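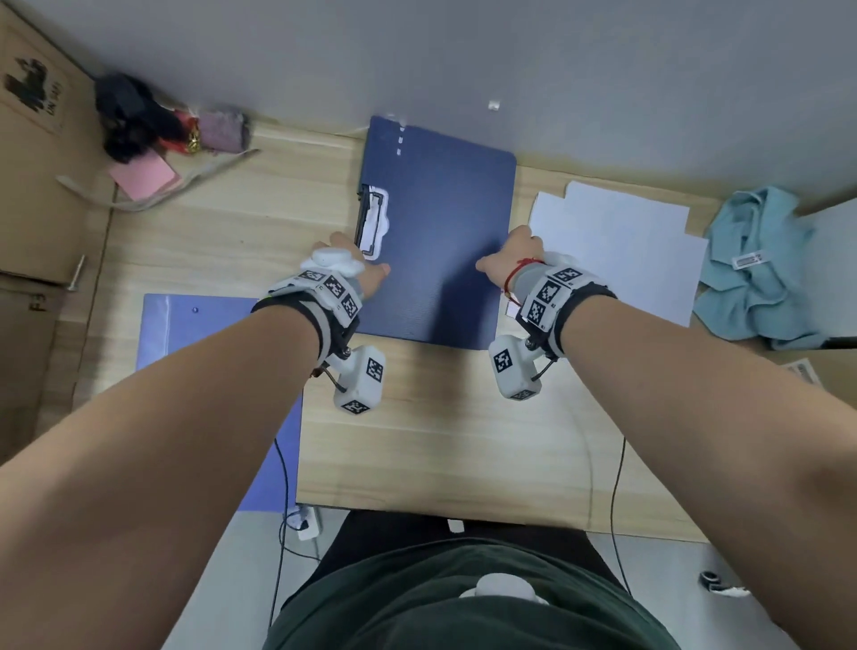

Hunholm Clipboard, Letter Size, Navy

If you do a good part of your writing away from a proper office, you probably already know how much depends on the thing underneath the paper. We have been selling the Hunholm board for a good while now, and it's still the one we reach for ourselves when somebody calls with a long order and the desk is covered in other people's mail (which, I'm afraid, is most afternoons!).

It comes in a deep navy blue with a finely textured surface, so it doesn't feel slick in your hand, and it has a black-and-silver metal clip at the top. The texture is gentle enough that it won't come through in your handwriting, though if you like a very soft pencil we'd suggest keeping three or four sheets under the one you're writing on. The corners are rounded and the edges are smoothed before the boards leave the workshop, and you'll be glad of that if you carry yours against your arm all day.

Details

Item number: 429
Color: navy
Paper size: letter, portrait
Weight: 500 grams
Clip: metal, black and silver
Sold: singly, or by the carton

A word about the clip. The spring is quite stiff when the board is new, and we do get letters about it. Please give it a week or two of ordinary use before you decide it's too much for you. It loosens up nicely, and after that it will hold a thick stack of forms just as well as a single receipt or a little strip of paper you've tucked in so you won't forget it. If you find it's still hard on your fingers, write to us and we'll exchange the board for our Skovenis model, item 194, which has a lower, lighter clip and is kinder to sore hands.

Cleaning is easy. Wipe it down with a damp cloth and a drop of dish soap, then dry it before you put paper back on. Bits of old label and torn paper like to cling to the texture near the top edge; let a wet cloth sit on them for a minute and they'll rub away. Please don't use anything gritty, and don't leave the board on a car dashboard in August. We have seen what happens, and it wasn't pretty.

Many customers pair it with the Briron folder, item 965, in a lighter shade of blue. The two sit well together on a small desk, with the finished pages going in the folder and the fresh ones waiting beside the board.

Boards ship flat in a cardboard mailer. Returns are welcome within 30 days, even if you've already written your name on the back.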